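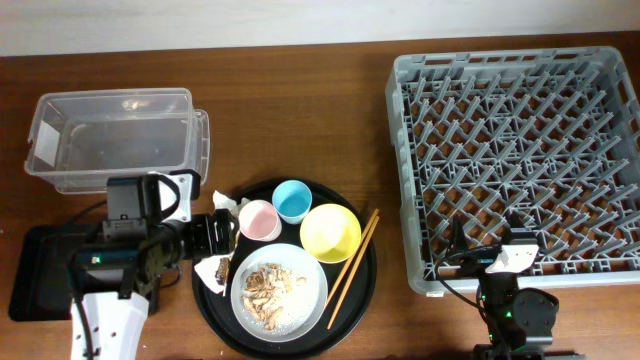

Round tray in the middle, dish rack on the right.

Janelle Saludo
06/09/2020

A few of you asked what's happening with the button drawers from Landry's, and I've been promising to write it up since the shutters came down, so put the kettle on. This might go on a bit.

For anyone who didn't grow up in Stendesgate: Landry's was the haberdasher on the corner by the bus stop, two doors up from Stosano's ice cream parlour. Wool at the front, ribbon down the left, and along the whole of the back wall, floor to ceiling, the button drawers.

Every drawer had one of its own buttons sewn on to the front so you could see what was inside. If you were small you only got to see the bottom rows, which were mostly trouser buttons and hooks and eyes. I remember being lifted up to see the glass ones and being told very firmly to keep my hands behind my back.

Mrs Landry ran it from when her mother-in-law gave up until this spring. She'd meant to go on until Christmas but with everything being shut she had a few weeks at home, found she liked it, and that was that. She told me she'd forgotten what it was like to eat lunch sitting down!

Anyway. The shop itself went quickly. Gadia, the alterations people from the arcade, have taken the lease and I'm so pleased, it could easily have been left with whitewash on the windows like the old shoe place. They needed the back wall for a cutting table and a rail though, so the drawers had to come out. 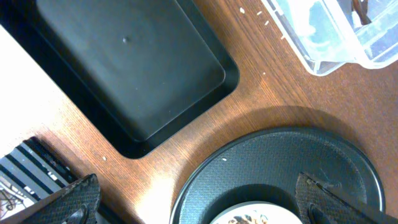

Reading time: 6 minutes

Now, the drawers. Everyone had assumed they were one enormous piece of furniture, me included. They're five separate cabinets, pushed together and trimmed across the top with a strip of moulding, and the one on the far right is a good deal older than the others.

You could only tell once the moulding was off. The joints are different and the handles on that one are little brass cups, where the rest have wooden knobs. Mrs Landry says her father-in-law always called it "the chemist" and she'd thought that was just one of his names for things. He had a name for the till as well.

So it may well have come from a chemist's shop! There are paper labels under the paint on a couple of the drawers, or the ghosts of them, and someone with better eyes than mine thinks one says "senna". I'd love to know which chemist. There were three in the town at one time, going by my gran, and she fell out with two of them.

There was a stock book too. It was in the bottom drawer of the chemist under a lot of tailor's chalk. It lists every kind of button they carried, 1,043 of them, each with its number, the card it came on and what it sold for, and little notes in the margin in at least two people's writing.

I have had such a lovely time with the margins. "Slow." "Very slow." "Mrs P. only." "Do not reorder, crack in the wash." One just says "Wedding, poss. both sisters" and I've been thinking about that for a fortnight.

Some of the notes are useful if you sew. They had a system for coats: a plain flat button stitched behind the big one on the inside, so the weight doesn't drag at the cloth. My gran did it on all our winter coats and I'd thought it was just her being fussy. It's written down in the book as "back with a 12", so I suppose she got it from them.

Back to where the cabinets are going. An antiques dealer from out of town came to look and offered 2,000 for the lot, buttons included, which is a fair bit of money and I don't think anyone would have blamed her for taking it. He was perfectly nice about it. He wanted them for a hotel.

She thought about it over a weekend and rang him back and said no. What she wanted was for them to stay within walking distance. Those were her words, within walking distance, and I did ask her whose walk and she said hers.
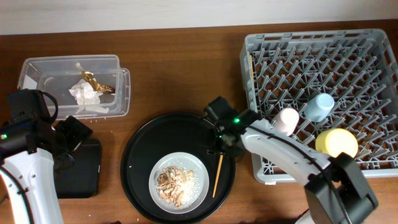 So four of the five are going to the library, in the long room where the newspapers used to be. They'll be along the wall opposite the windows and the lower rows will open, so children can have a proper look. The upper rows are being fixed shut, partly for safety and partly, I suspect, so that the glass ones stay where they are.

The fifth, the chemist, is staying put. Gadia asked to keep it. They've shuffled their cutting table along to make room and they're going to use it for what it's been used for all this time, buttons for people's mending. I went in last week and a young lad was having a shirt cuff matched, and out came the drawer, and I had to pretend to be very interested in zips for a minute.

Moving them was a job and a half. The drawers came out first and went along the road in order, in fruit crates, with the number chalked on the end of each crate. Stosano's let us use their side passage and stood us all an ice cream after, and I had the hazelnut, in case anyone's keeping a record.

One crate did go over. On the kerb outside the bank, shirt buttons mostly, and they went absolutely everywhere. People were lovely and got down on their hands and knees. If you find a small pearly one in your turn-ups this month then you know where it lives, and there's a jam jar on the library desk.

The carcasses were worse. The library door is narrower than the shop door by the width of a thumb, and so one of the cabinets spent a night in the foyer under a candlewick bedspread while the door was taken off its hinges. It's in now. The door is back on too, though it sticks, so give it a good shove.

A few practical bits, as I've had messages. The long room isn't open yet. They're hoping for the last week of September, a few people in at a time, and you'll need to ring the library to book. I'll post when I hear the proper date, please don't ask the ladies on the desk because they know exactly as much as I do.

There's 200 still to find for repairs. Two of the drawers have lost their bottoms, there's old woodworm in a back panel (treated, long gone, please don't worry about the books) and one of the runners wants replacing. There's a tin at Stosano's and another at Gadia. Coins are welcome, buttons have already been received.

And if you had a Saturday job at Landry's, Mrs Landry would like to hear from you. She's trying to put names to the handwriting in the stock book, especially whoever did the very round, neat hand with circles over the i's. She thinks it might be a girl called Maureen who was there for 18 months and married a man with a van. Maureen, if that's you, your sevens are beautiful.

I'd also love any photos of the inside of the shop, however bad. I've got plenty of the front, because of carnival, and hardly any of the back wall. You don't think to take a picture of where you buy your elastic. Even one with a corner of it behind somebody's head would help us get the rows in the right order, as two of the crates lost their chalk in the drizzle.

Send them to me here or drop them in at the library in an envelope with your name on the back, and I promise they'll all be scanned and returned. Thank you to everyone who carried something, and to the man who stopped his car and held the lights for us, and I'm sorry I didn't catch your name.

Oh, and somebody's asked about the wool. The wool all went in the sale, I'm afraid. I had most of the green.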